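Gripper slips on bowl rims after finger swap

tosteo_bench
Cell 2 at Cedside picks bowls by the rim. I swapped the fingers after 1230 cycles and now the rim slides during the lift. Grip force is the same as before. What should I check first?

Nerea Urquijo
Finger screws. Loosen them, close the gripper on a flat shim, tighten again. Then redo the zero.

edberg14
I'd leave the screws alone – sounds like approach angle to me. Run it in the sim before you take anything apart.

tosteo_bench
Zero was off, so I reset it. Still slips on maybe one bowl in five. Ran the sim with the same angle and the bread item next to the bowl. Grip point on the rim:

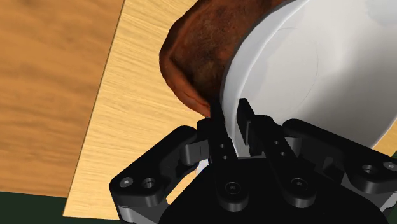

Tainá Fontes
Angle is fine for a rim grip. The sim won't show you worn link pins, though. With the power off, wiggle each outer link by hand. If there's play, change the pins on both sides.

edberg14
Pins at 1230 cycles? No way. Ours go up to 800 hours.

tosteo_bench
There is play on the left. Ordering pins from Najafi today, will post when they're in.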